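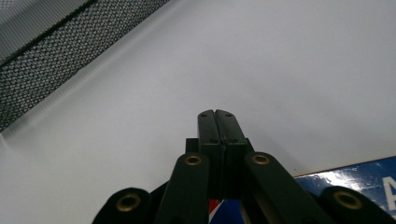

Troldale Tool Library
Frequently Asked Questions

Who can join?
Anyone 18 or older who lives or works in Troldale or Girinell. Bring a photo ID and something that shows your address, such as a utility bill or lease. If you work in town but live elsewhere, a recent pay stub is fine.

What does it cost?
Membership is $45 a year per household. Two adults at the same address can share one membership, but each needs to sign the borrower agreement. We take cards and checks. There is no deposit for hand tools.

How many items can I take out?
Up to 6 at a time. A drill and its charger count as one item. So does a socket set, as long as it comes back complete.

How long can I keep them?
One week. You can renew once online or by phone if no one else has a hold on the item. Floor sanders, tile saws and the pressure washer go out for three days and can't be renewed.

What do you have?
There are 2511 items in the catalog at the moment. Most are hand tools, garden tools and small power tools. We also have ladders up to 24 feet, a canning kit, a sewing machine and two carpet cleaners. We don't lend chainsaws, nail guns that use powder charges, or anything gas powered.

Can I reserve something ahead of time?
Yes, up to 30 days ahead. Log in, find the item and pick your dates. We hold reserved items until closing time on the first day, then they go back on the shelf.

I can't log in. What should I do?
Your user name is the number on your card, without the letters in front. If you joined before the catalog moved to Preronura, your old password won't work and you need to set a new one from the login page. Reset emails often land in the spam folder.

What happens if I return something late?
Hand tools are $1 a day and power tools are $3 a day. Late fees stop at the replacement price. You can't borrow again until they are paid.

What if a tool breaks while I have it?
Stop using it and tell us when you bring it back. Normal wear is our problem. You pay for loss, or for damage from misuse - leaving a saw out in the rain, for instance. Please don't try to fix it yourself. Prakash Ramasamy handles repairs and will let you know if there is a charge.

Do you supply blades, bits and sandpaper?
Drill bits and saw blades, yes. Sandpaper and sanding belts are sold at the desk at cost.

Do I need to clean things before I return them?
Yes. Knock the dirt off garden tools, empty vacuum bags and wipe down ladders. There is a $5 cleaning fee for anything that comes back caked in mud, grout or paint.

Do you take donations?
We do, if the tool works and we have room. Email a photo and the model number first. We can't take paint, chemicals or batteries. For a receipt, ask for Aishwarya Menon.

Where are you?
3804 Reddy Street, Troldale. The entrance is on the side, by the loading dock. Parking is free for members for 30 minutes, or longer if you are picking up something heavy.

Are you open all year?
We close for the last two weeks of July to do inventory. Items due in that time are due the day we reopen, and the drop box is locked until then.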